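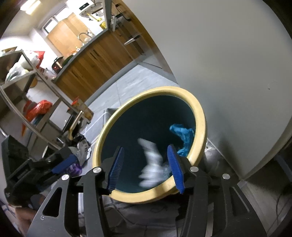 Subject: Re: [ferkby-list] Fortnightly rubbish and what goes where

Hello all,

Mamta wrote:

> I've read the De Graaf leaflet three times and I'm no wiser. Are we keeping the grey bin or not? And does card with a shiny coating go in with paper? My mother-in-law says yes, my son says no, and the leaflet says "where facilities permit". Also the green box has lost its lid in the wind again, if anyone down Mill Lane has a spare one floating about.
>
> Mamta Chaturvedi

Thank you Mamta, you've saved me from being the one to ask! I rang De Graaf yesterday and was on hold for most of a cup of tea, but the woman I got in the end was lovely and went through the whole thing with me. So, as I understand it:

- The grey bin stays. It goes fortnightly from April, the same size as now, and they'll be at the top end of the village by seven in the morning, so put it out the night before.
- Food waste is still weekly. The little caddies are coming on a pallet to the hall and there are 629 of them, one per household plus a few over (if yours cracks, ask early!).
- Card goes in the paper sack if it tears like card. If there's a plastic film that stretches when you pull it, it's grey bin. Your son wins that one, I'm afraid, at least for the shiny stuff.
- Tissues, kitchen roll and disposable gloves are all grey bin. I'd been putting kitchen roll in with the paper for years, so apologies to whoever has been picking it out.
- Small bins indoors are worth a quick look before you tip them. Mine upstairs always has a cardboard packet or two in with the rubbish.

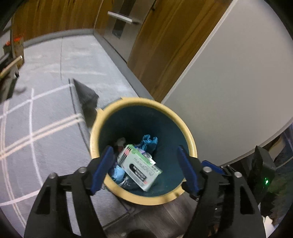

- Garden waste is the one that costs extra. You have to sign up on the Protau website, and it made me put my postcode in twice before it would believe I lived in Ferkby.

I did ask about the glass, as the bottle bank behind the pub has been overflowing since Christmas. She's put in a request for a second one but wouldn't promise a month. If a few more of us ring, it might help - the option you want is four, then two.

On bags, I've been using the Plestar ones from the hardware shop. A box is 300 and we split it between three houses on our row. They do for the caddy as long as you don't leave them sitting all week with teabags in the bottom. I've still got a third of a box spare if anyone wants to try some first.

Mamta, no spare lid here, but there's one wedged in the hedge by the bus shelter. It's been there a while and I think it's a green box one. Worth a look on your way past!

Pauline (Church Row)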